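Flu Shots, Walking Points and a New Quiet Room: Wellness Notes for the Last Stretch of the Year

12/7/22

If you have walked past the Bonumar break room lately, you have probably noticed the sign-up sheet on the door getting longer and longer, and we could not be happier about it! The winter round of our employee wellness program is open, and it runs a little differently from the fall one, so please bear with us while we go through the changes (there are a few, and some of them came straight from your suggestion cards, which we really do read).

The big one first. This winter is all about sleep. We have done steps, we have done vegetables, we have done the water bottle thing twice, and when we asked in November what you would like next, sleep came out well ahead of everything else, with 1184 votes out of the 2184 people who answered. That is more answers than we have ever had to one of these surveys, and a big thank you goes to everyone at the Tikine warehouse, where even the night crew got their forms in before the deadline.

The sleep program is called Lights Down, and it lasts six weeks. You pick a bedtime that makes sense for your own life and your own shift, you write it on your card, and each morning you check off whether you made it or not. There is no gadget to buy and you do not have to tell anyone how many hours you got. You earn points for filling in the card, whether or not the checks are where you would like them to be. Dayana Apaza, who runs the wellness desk and has been putting the booklets together at her kitchen table for the better part of a month, asked us to say this as plainly as possible, as a lot of people dropped out of the vegetable challenge after one bad weekend and thought they were no longer allowed back in. You are always allowed back in!

The booklet has a short chapter for each week. Week one is about caffeine and when to have your last cup, week two is about screens, and week three is for shift workers in particular, with some good pages on sleeping in daylight and on how to talk to the rest of the house about keeping the noise down. After that come naps, worry and the bedroom itself (curtains, temperature, the dog). If you snore heavily, or wake up tired no matter how long you were in bed, please bring it up with your doctor. The booklet says so too, on the inside cover, and it is worth repeating.

Points work the way they always have, with one difference. The top level used to be out of reach for anybody who joined late, and that did not sit well with people who started work here in the middle of a season. From now on you need 2000 points for the full reward, and you can put together points from the fall and winter rounds to get there. Your fall total is printed on the back of your new card. If it looks wrong, take it to the wellness desk and they will look it up for you while you wait.
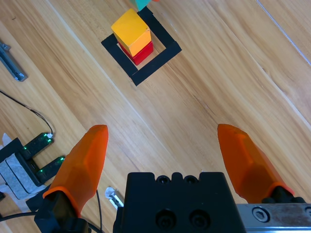 Ivana Pereyra wrote in to say that she likes the combined total very much but would have liked to hear about it before she gave up on the fall round in week four, and she wondered whether the lunchtime walks from October could still be added if a walk leader remembers her being there. They can, Ivana, and the same goes for anyone else in that position. Ask your walk leader to sign a late slip (they are in the tray next to the time clock) and hand it in before the winter round closes. She also asked for a second stretching class on the days when the first one fills up, and we have passed that along.

Speaking of the stretching class, it is moving. Hipólito Ojeda will be teaching it in the upstairs training room at the Bustos building all through the winter, where there is more floor space and the heating can be trusted. Wear something you can bend in and bring a towel. The class is thirty minutes long, it is free, and you do not need to be flexible or young or in any kind of shape to come along. Several of the regulars do the whole thing from a chair, and they will be glad to save you one.

Flu shots are also still available. The visiting nurse gave 1142 of them across all our sites this fall, and there is another visit planned for those of you who were out sick, on vacation or just not quite ready to roll up a sleeve the first time. Family members over eighteen are welcome too this time, as long as they are on your form. Please eat something beforehand, and plan on sitting for fifteen minutes afterward before you drive or go back on the floor. If you have had a reaction to a vaccine in the past, talk to the nurse about it before you get in line.

Last, the quiet room. The old supply office at the Drala site has been cleared out and painted, and it now has two recliners, a lamp and a door that closes properly. It is meant for anyone who needs fifteen minutes with their eyes shut, and nursing mothers have first call on it at any hour. Abelardo Ibarra at the front desk has the key and keeps the sheet for booking it. Please leave your phone on silent and your lunch in the break room (we know, we know, but the smell of soup does hang around in there).

Cards and booklets can be picked up at the wellness desk any time during your shift, and if you work from home you can ask to have yours mailed. Areti Triantafyllou is translating the booklet into Greek and would love to hear from anyone who can help with a Spanish or Polish version, even if it is only a chapter or two. Translators earn points for their work, and there will be coffee and cake when the pages are done. Decaf will be provided for anyone already on week one.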